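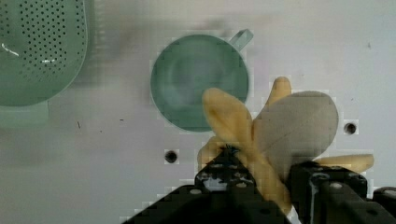
Suvbridge Opens Its Toy Kitchen Library, and I Could Not Be Happier

FOR IMMEDIATE RELEASE

May 31, 2019

SUVBRIDGE – I've been told a press release is supposed to be short and serious and written as if a company were talking. I'm going to try for one of those! I run the Galang Play Library, I've been working on this since December, and I'd like to tell you about it the way I'd tell you across the counter.

Starting this Saturday, any family in Suvbridge can borrow a play kitchen set from us for free, take it home for 4 weeks, and bring it back for a different one. It works just like borrowing a book, except that the book comes in a big tub with a lid and you will probably step on part of it in your socks.

We've lent out puzzles and board games for years (and we still do, please keep coming in for those), but the thing parents kept asking me for was pretend food. Pretend food and pretend pans. I get it. My own kids ran a restaurant out of our hallway for most of one winter, and I ate more plastic soup than I care to remember. But a good set costs real money, it takes up half a closet, and then one morning your child is into trains and that's the end of that.

So we applied for a grant from the Wamer Fund, and they said yes – I may have yelled in the parking lot. That money, plus everything people left in our donation bins over the winter, got us to 1235 pieces in all, sorted into 107 tubs. I know those numbers by heart now. I will probably know them until I die.

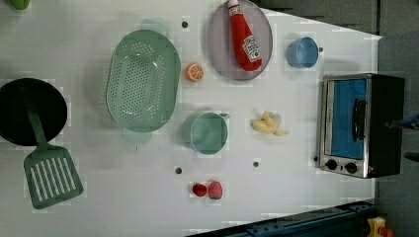

Each tub has a theme. There's Breakfast, Soup Day, Pizza Night, Picnic, Bakery, and one called Whatever's in the Fridge, which was my idea and which I'm a little too proud of. The Breakfast tubs will go first, I'm sure of it, so if your kid has their heart set on pancakes, get here early. We open at ten.

You'll need a library card, and if you don't have one we can make you one at the desk while you wait. The limit is 2 tubs per household at a time. There are no late fees. If a piece goes missing, just tell us which one when you bring the tub back and we'll swap something in from the spares shelf. I'd much rather hear "we lost the egg" than have a family stay away over it.

Everything gets washed between loans. We use plain dish soap and hot water, then the pieces go on racks overnight, so a tub that comes back on Saturday won't be on the shelf again until Monday at the earliest. Please don't run the tubs through your own dishwasher to be nice! The labels come off, and then I have to guess.
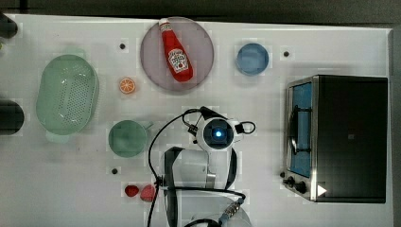
A word on ages. Most of the tubs are meant for three and up, and those have a yellow sticker on the lid. A few have smaller parts in them and are marked with a blue sticker, for five and up. If you have a baby at home along with an older child, ask us at the desk and we'll help you find a tub with only the chunky stuff. Grandparents, you count as a household too, and I hope lots of you come by. A tub of play food is a pretty great thing to have on hand when the little ones are over and it's raining.

We'll have coffee and lemonade on Saturday, and the kids can try out a few of the sets on the big rug before they pick. Plosar Bakery next door is sending over real cookies, so please watch your toddlers around the Bakery tubs, where things could get confusing.

The Galang Play Library is on the ground floor of the Suvbridge Community Building, around the side, through the green door. Reporters and photographers are welcome any time on Saturday, just let the front desk know who you are.

We're still taking donations, by the way. Clean plastic or wood only, nothing with batteries. We could really use more bowls.

Media contact: Galang Play Library, front desk, Suvbridge Community Building

###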